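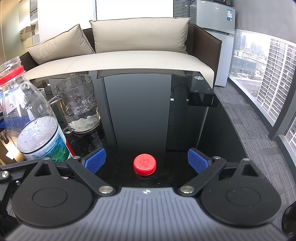 Customers who write to Funcombe about the Clavia countertop water filter mostly ask the same thing: whether the first jug is safe to drink. One of them, Patwary, wrote that the water came out gray and that the booklet should say so on page one. The gray color is carbon dust from the new cartridge. It is harmless, but throw that water out.

Section 2. Preparing the filter and filling bottles

Before you start, wash your hands and clear a flat spot near the sink. You will need the cartridge, a clean towel and a bowl.

1. Take the cartridge out of its wrapper. Do not touch the white end.

2. Soak it in cold tap water for 7 minutes. Turn it over once.

3. Push the cartridge into the holder and turn it to the right until it clicks.

4. Fill the upper tank to the line and let it drain. Pour this water away, or use it on plants.

5. Repeat step 4. If the water is still gray, run one more tank.

CAUTION: Never use water warmer than 40 °C. Hot water damages the cartridge and voids the warranty.

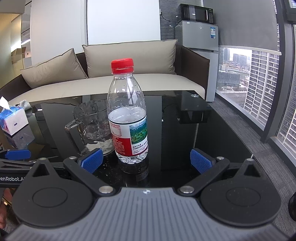 6. Rinse each bottle and its cap with dish soap and warm water, then let both dry upside down on the towel. Soap left in the neck will spoil the taste.

7. Fill the bottle from the tap on the lower tank. Leave a finger's width of space at the top - more if the bottle is going in the freezer.

8. Close the cap by hand. Keep filled bottles in the refrigerator and drink the water within two days.

Note: Bottles sold with one drink in them are thin and scratch easily. Replace them when they turn cloudy or start to smell.

Replacing the cartridge

One cartridge treats 2000 liters. Change it sooner if the flow slows down or the taste changes. The Umadance cartridge fits the same holder but needs the adapter ring - see Section 4.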